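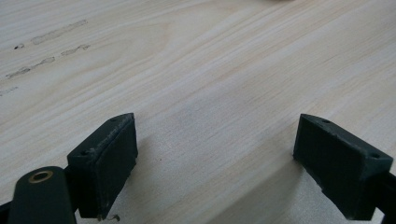

The table came up from the Kilidside flat in June, and it took me until last month to do anything useful with it. It now serves as the sorting bench for the soft toys, which had outgrown the hall closet. What follows is mostly for my own reference, with some extra detail for Þórarinn, who asked how the surface was holding up.

The top is a pale wood, cream going to beige, with a slightly matte look that I wanted to keep. My usual cleaning routine is a barely damp cotton cloth, wiped with the grain, then a dry one. The grain does not run parallel to the edges, so I follow the bands by eye. I tried a furniture spray from Riis on the underside first and it left a sheen after two coats. I did not use it on the top.

Light matters more than I expected. With the blind down, everything on the bench gets a soft gray shadow and I miss lint on dark fabric. With the blind up, the surface gets bright enough that white toys are difficult to inspect. The current compromise is blind half down, sorting before 11 a.m., and white items checked against a navy towel.

Sorting procedure

Each toy goes through the same steps. It takes roughly 30 minutes to do a shelf's worth, longer if any seams need work.

Brush. A soft clothes brush, short strokes, in the direction of the pile. Long pile gets a second pass the other way.

Seams. I squeeze along each seam between finger and thumb and watch for the stitches opening. Anything that opens goes in the mending bag and gets no further handling that day.

Marks. I look at every mark twice, once from directly above and once from the side. Short pile that has been pushed over reads as a darker patch and can pass for a stain. If brushing shifts it, it was pile. If it stays, I use a drop of Dider wool soap in cold water on a white cloth and dab from the outside in.

Weight. This is optional and Eyvindur thinks it is pointless. I weigh anything that is going to be washed, then weigh it again when I believe it is dry. The large bear was 357 g before washing and I kept it on the rack until it read 357 g again. Stuffing holds water a long time after the cover feels dry.

Bin. Washed or passed items go straight into a bin so that they do not collect lint again.

Food toys

I had these filed with the animals, on the theory that anything with a face goes together. Most of the food has no face, so the category failed. They now have their own section, and the drumstick was the item that settled it. It is bright orange short pile for the meat, with a white bone end in a fluffier fabric, and dark dashed stitching crossed into diamonds over the front. 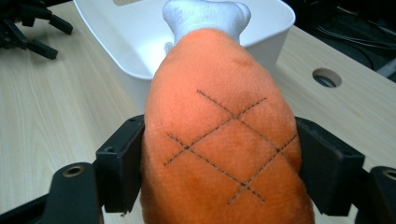
The drumstick on the sorting table, in front of a white bin.

Two fabrics on one toy means two brushing methods. The orange part takes the clothes brush without trouble. I do the bone with a dry toothbrush, working away from the join so that orange fibers do not get dragged into the white. There is a faint brownish patch on the orange just under the bone, which is the kind of thing the side view is for. I have it down as "mark or shadow, recheck" in the notebook.

Dashed stitching like this should be brushed along the line of the stitches. Brushing across it can lift a thread, and a lifted thread on a toy that gets handled every day will be a loop by the end of the week. I learned this on a plush waffle from the Clorkport market.

Remaining items: the mending bag, labels for the bins, and felt pads for the table legs. The pads I ordered were the wrong diameter. Eyvindur says he has a strip of felt left over from his speaker stands, so I will cut my own if he can find it.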